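Renting a studio table at Murnside: common questions

How do I book a table?
Fill in the form on the bookings page or call the front desk. You will get a reply by the next working day. Tables are let by the half day, and the shortest booking is two half days.

Do I have to be a member?
No. Members of the Saltach scheme pay less and can book earlier, but anyone over 18 can rent.

What comes with the table?
Power, a lockable drawer and use of the shared sink. Lamps and stands are extra - ask for the price list. We don't supply paper, tape or paint.
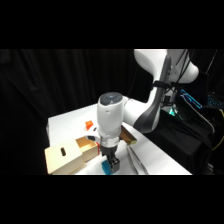

Can I leave my work set up overnight?
Yes, if you have booked the next morning as well. Otherwise everything has to be off the table by closing time. Items left behind are kept for 12 days and then thrown out.

Is there parking?
There are 20 spaces behind the building, shared with Cluvar next door. The gate code changes each June and is sent to current renters by email.

How big is the building?
Nearly 3000 square feet over one floor. The front door and restrooms are step-free.

Can I hang a backdrop?
Yes. Use the rails and clips, and don't pin or nail anything to the walls. Fabric should be ironed at home, as we have no iron here. 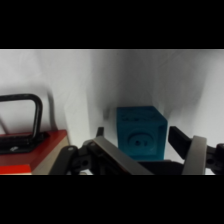
White fabric backdrop with a red box and a blue cube

What if I need to cancel?
Tell us two full days ahead and we refund everything except the deposit. After that there is no refund, but you can pass the booking on to someone else.

Who do I talk to about a long rental?
Ye-seo Do handles anything over a month. Leave your number at the desk and she will call you back.

Last updated 2019-01-29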